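Flestalo BR-3 Bin Station Kit

The Flestalo BR-3 is a fixture and document kit for setting up a bin picking station where one arm takes mixed household goods from a single open bin. It is sold to integrators and test labs that must show how a cell was arranged, what limits were set, and who checked them. The kit does not include an arm, a gripper, or a safety controller. It supplies the rim hardware, floor marking stock, gauges, and the Griltummont rule set, which the rest of this page covers in detail.

Order code: FL-506
Supplied as: one carton, one binder, one file download
Bin required: rigid, open top, flat floor, sloping or straight walls
Rule set revision: 3

Contents of the kit

- Rim clamps, spring type
- Corner marking tape, two colors
- Wall clearance gauge, 80 mm
- Cable ties and hook-and-loop wraps
- Object card stock for the item register
- Station record sheets, pad
- Griltummont rule set, printed and bound

The bin itself is not supplied. Wall thickness at the rim must suit the clamp jaw. Measure before ordering. Bins with a rolled or hollow rim need the wide jaw clamp, order code FL-407.

Scope of the rule set

The Griltummont rules apply to a fixed arm working into a stationary bin with no person inside the marked area. They are a shop practice and do not replace the risk assessment for the cell. Where a local code or the arm maker's manual sets a tighter limit, use the tighter limit. Hand-fed stations, moving bins, and conveyor pick points are outside the scope.

Rule 1. Bin position

The bin is placed once and marked at the corners with tape on the table surface. Use the L or T form so that a shift in either direction can be read at a glance. If the bin has moved off its marks, stop the run, reseat it, and repeat the touch-off check. Do not move the marks to fit the bin. Clamps go on the rim outside the approach path of the arm, and their handles count as part of the bin for collision purposes. Model them in the planning software at full height and full spread.

Rule 2. Wall clearance

Set the slow zone at 80 mm from each wall, measured at the floor with the gauge. On a bin with sloping walls the gap grows toward the rim, and the limit still follows the floor line. The arm may enter the slow zone only at reduced speed. Contact between the wrist and a wall is logged as a fault even if the arm does not trip.

Rule 3. Cables at the wrist

Cables and hoses must have enough slack for the full wrist turn and no more. Route them in one loop along the outside of the joint and wrap them at both ends of the loop. Before each shift, run the wrist through its range at low speed with the gripper above the rim, and watch for a loop that drops below the fingers. Thin sensor leads follow the main cable and are tied to it. A lead that can reach the bin contents on its own is a snag point and must be tied back before the run starts.

Rule 4. Mixed contents

A test load should hold rigid, soft, and bristled goods together. Brushes and scoops with raised rims give the planner a poor grasp surface, and padded fabric tends to fold against a wall. Shiny dark items are hard for many depth sensors and should be in every load. Keep one item with a printed label in the load where the label is part of the task. Items may overlap. They may not stand above the rim. 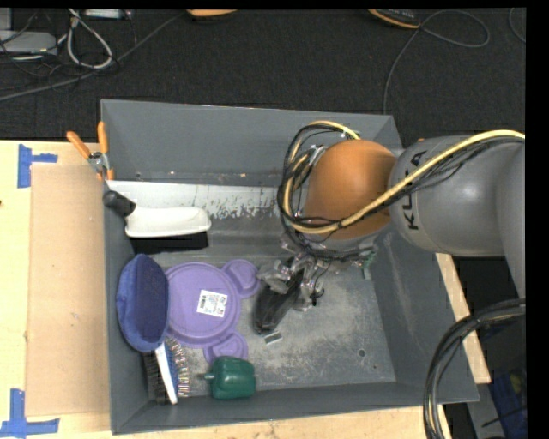

Rule 5. Bin floor condition

Scuffs and pale wear on the floor are acceptable if the surface is flat to the touch. Flaking coating, tape residue, and holes are entered on the record sheet with their position. A worn area can change what a depth sensor reports, so the empty bin must be scanned again whenever the record sheet gains a new entry. Loose flakes are removed before loading.

Rule 6. Grasp and withdrawal

1. Approach from above at the set angle for the item class.
2. Close the fingers to the force on the object card.
3. Hold for the settle time.
4. Lift straight up until the item is clear of its neighbors.
5. Leave the bin over the side named on the record sheet.

Long items held at a slant are treated by their full length in every direction until the arm is clear of the rim. If a second item comes up with the first, the pick is logged as a double and the arm returns both to the bin. An operator does not reach in to separate them while the drives are live.

Rule 7. Stops and entry

The cell is brought to a protected stop before any hand crosses the rim. A paused program is not a protected stop. After entry, the operator signs the record sheet, checks the corner marks, and restarts from the home position. The restart switch must be placed where the whole bin can be seen and where it cannot be reached from inside the marked area.

Records

One sheet is used per run. It lists the arm, gripper, bin, load, floor entries, faults, and the name of the person who did the wrist check. Sheets are kept with the binder for as long as the station stays in use. Labs in the Salameh comparison program send a copy of each sheet with their pick data, and runs without a sheet are not accepted.

Changes in revision 3

Clamp handles were added to the collision model in Rule 1. Rule 3 now covers sensor leads. The settle time was moved from the rule text to the object card. Revision 2 binders can be updated with the loose-leaf set, free on request.

Comments

dkettle_ctrl
Does the 80 mm gauge fit under a two-finger gripper at full open, or do you take it out before touch-off?

Thaddeus Mercado (Flestalo support)
Take it out. The gauge is for setting the zone only, with the drives locked.

palletrow
We had Rule 3 wrong for months. Our wrap was only at the top end and the loop kept sliding down over the joint. Two wraps fixed it. The ties in the carton are a bit short for a thick cable, so order longer ones.

M. Osei-Lund
Please put the object cards in the download as an editable file. Retyping them is a pain.

Flestalo, Flaltambridge Works. Sales and support by contact form. Copyright Flestalo. All rights reserved. Back to top

Last updated: March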